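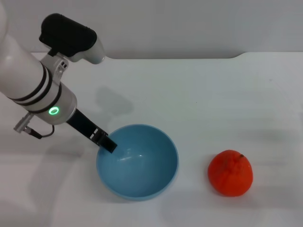

A white robotic arm reaches toward a light blue bowl on a white tabletop.

Print | E-mail

Brolten keeps growing, and it's a joy to watch

Thursday, July 2, 2020

When Virbridge put Brolten out in April, the studio hoped for a quiet launch and a few kind reviews. What it got was a flood of players building canal towns at three in the morning and begging their friends to join them!

The idea is simple. You and up to seven others share one stretch of river, dig locks, run barges and try to keep everyone's cellars from flooding. The game shipped with 42 boats, and each one handles differently enough that people already argue over favorites (mine is the stubby little coal tug, which turns like a sofa and pulls like a train).

Player-made maps are where Brolten really takes off. There were 327 of them on the workshop page by the end of the first month. This week the number stands at 1,252, and the good ones are very good. Fekari is a flooded mining valley with one narrow way out, and every session I've played there has ended in a traffic jam and a lot of shouting. Assefa goes the other way – wide water, low hills, long evenings of hauling grain and chatting.

The summer update, due later this month, adds night fog, working drawbridges and servers that hold 300 people on a single river. I tried an early build over the weekend and spent most of it stuck behind a raft of strangers waiting for a bridge to lift, all of us honking in rhythm. I haven't laughed that hard at a game in ages.

The update is free for everyone who owns the game, and old saves will carry over.

We use cookies to improve your visit. By continuing to browse, you accept our cookie policy.

Contact | Copyright 2020 | Back to top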